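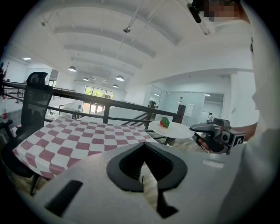 Technical Support and Applications Assistant, Wireless Modules

Flosel sells plug-in radio modules, USB adapters and breakout boards to schools, hobbyists and small manufacturers. We are looking for one person to join the support desk at our Hurnetti Street office. The job is full time, 40 hours a week, with one late shift every second week.

Most of our customers get in touch because two devices will not pair, or because they pair and then drop the link. You will answer these questions by email and phone, repeat the fault on the bench where you can, and write up the fix so the next person can find it. You will also test returned adapters and decide whether they are replaced, repaired or sent back to the customer.

What you will do

Answer support requests, usually 20 a day
Set up test links between our serial modules and common microcontroller boards
Measure range and current draw for new stock and record the results
Keep the wiring diagrams and sample code for the Plustura line up to date
Pack and label replacement parts when the warehouse is short-handed

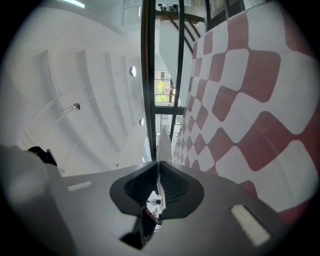 Flosel Customer Support and Applications

What we need from you

You should be able to read a schematic, solder a pin header and use a multimeter without help. You should know what a baud rate is and what happens when two ends of a link don't agree on it. Some C or Python is required. You don't have to be a software developer, but you will be changing other people's example programs every day and they have to compile when you are done.

Clear written English matters a lot in this job. Many of our customers are teachers with 11 boards on the desk and a class coming in - they need short answers in the right order.

A degree is not required. Two years of bench work, repair work or a serious hobby you can show us will do. Experience with Windows driver problems is a plus. So is Spanish.

Pay and conditions

Pay is hourly and depends on experience. The rate will be given to you in writing before the interview. Health coverage starts after 90 days. Parking is free behind the building, and the 57 bus stops across the street. Support staff work in the office for the first six months - after that, one day a week from home is possible.

The start date is flexible, but we want the new person trained before the December rush.

How to apply

Send a resume and a one-page description of something you built or repaired, including what went wrong with it. Photos and code are welcome. Please do not send zip files. Put "Support Desk" in the subject line and address it to Sena Lamptey, Support Manager. Applicants we want to meet will be asked to do a paid two-hour bench test at the office.

Posted June 18, 2019. The job stays open until filled.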